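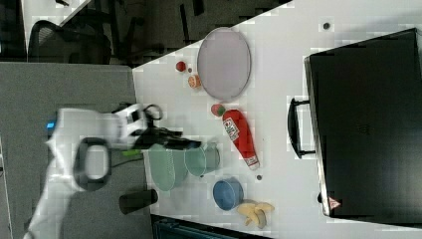
Figure 1. Two-finger gripper over the practice table, side view.

Handout 5: Comparing grippers and camera positions
Course notes by Renata Laskowska. Revised 21/06/2020.

In the last handout we moved the arm to fixed points. Now we ask which gripper and which camera suit a table with mixed kitchen items on it. You will compare two grippers, the plain two-finger one and the Sollico soft-tip set, under the same controller settings.

5.1 Objects
Choose the items before you start and keep the same ones for both grippers. Thin rims (cup, bowl, colander) test how well the fingers line up. Round items such as the apple test grip force. Flat items are hard for both grippers, and the large plate is left out of the scored trials. The banana may be picked up by its body only, not by a strip of peel.

5.2 Settings
Arm speed: 100 mm/s near the table
Closing time: 400 ms
Controller profile: Skollorance, default
Do not change the profile between grippers. Necati Saraç's group did this in February and their two result sets could not be compared.

5.3 Camera position
A side view shows the height of the fingers above the table. It is poor for judging distance along the line of sight, and one object can hide another. A view from straight above gives good positions on the table but says little about height.

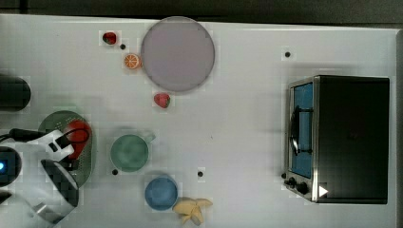
The arm can also cover the object just as the fingers reach it. When that happens, use the last clear position and write "covered" in the log. Do not guess a new one.

5.4 Scoring
A pick counts if the object is lifted clear of the table and held until the arm stops. Record a slip and a miss separately. A slip means the fingers touched the object and lost it. A miss means they never closed on it.

The log from the earlier course has 2812 entries and is kept by Irena Szulc. Use its column names for your own file.

Reading for next time: Bukhari's notes on finger pads, sections 1 and 2.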